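My Fall Closet and Laundry Room Check, With Comments

October 25, 2026

Okay, it's that time again! Every fall I go through the laundry room and the closets with my list, and every fall somebody asks me to post it, so I finally typed the whole thing up with my notes from this year. I started doing this after our old dryer on Trisby Lane began to smell like burnt toast one night (scary, and totally my fault, I hadn't looked at that vent in years). We've got a different house and a different dryer now, but I kept the list.

I mark everything OK, FIX or WATCH. Fancy, I know.

1. Dryer lint screen and the slot it sits in
OK. The screen gets cleaned every load, but the slot underneath collects a surprising amount of fuzz. I go down in there with the skinny brush and then the vacuum. I also washed the screen with dish soap because dryer sheets leave a film on it. Let it dry all the way before you put it back!

2. Vent duct behind the dryer
FIX. Ugh. The duct had a flat spot where the dryer got shoved back too far after we painted in September. Tormod Midtbø from two doors down helped me pull it out, and we swapped the squashed piece for rigid metal. Unplug first. If yours is gas, please leave the moving part to a pro.

3. Outside vent flap
OK. Opens when the dryer runs, closes when it stops. No nests this year, hooray.

4. Washer hoses
WATCH. No bulges and no drips, but there's a little green crust on the cold side fitting. I wiped it off and put a strip of painter's tape next to it with the date on it. If the crust comes back I'm replacing both hoses, they're cheap enough.

5. Outlets and cords
OK. Nothing warm, nothing wobbly, and I pushed the test button on the GFCI by the sink. It popped and reset like it should. The iron cord is fine too, although I did catch it draped over the edge of the board again (kids, if you're reading this, no).

6. Closet bulbs and clearance
FIX. The hall closet still had one of those bare bulbs with sweaters stacked way too close to it. I moved the stack down a shelf and put in an enclosed LED fixture from Odavura. Bulb was 100 watts! In a closet! I have no idea how long that had been up there.

7. Stored clothes
WATCH. I'm switching over from cardboard boxes to clear plastic bins, slowly, a few at a time. Cardboard by a damp wall is asking for trouble, and with clear ones I can spot what's in there without dumping it all out. Before anything goes away for the season I check pockets (lighters, batteries, gum), look for moth holes, and make sure it's bone dry. I still have to do the dark gray stuff, which I always leave for last because lint shows up on it like crazy.

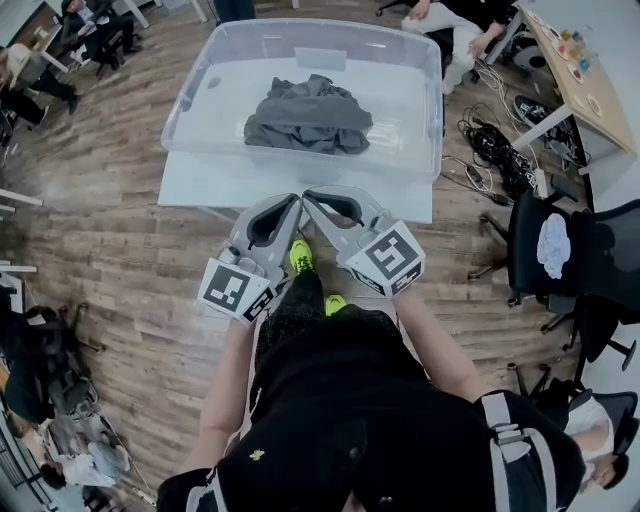 8. Shelves and anything heavy up high
FIX. The wire shelf over the washer is 70 inches off the floor and it had started to sag in the middle. I took the big detergent jug down and added two brackets. My rule now is that nothing over 18 pounds goes above my shoulders, and I weighed a few things on the bathroom scale to be sure. That box of old quilts was a lot heavier than I thought!

9. Detergents and cleaners
OK. Caps tight, labels readable, bleach on its own shelf away from the ammonia stuff. The pods are up in the cabinet with the latch.

10. Smoke alarm outside the laundry room
OK. Pressed the button, scared the dog, changed the battery anyway.

11. Clear path to the door
WATCH. I like about 36 inches of open floor between the machines and the door, and the drying rack keeps creeping into it. It's folded up behind the door for now.

Still to do: brackets for the other shelf, and another look at that cold water fitting next month.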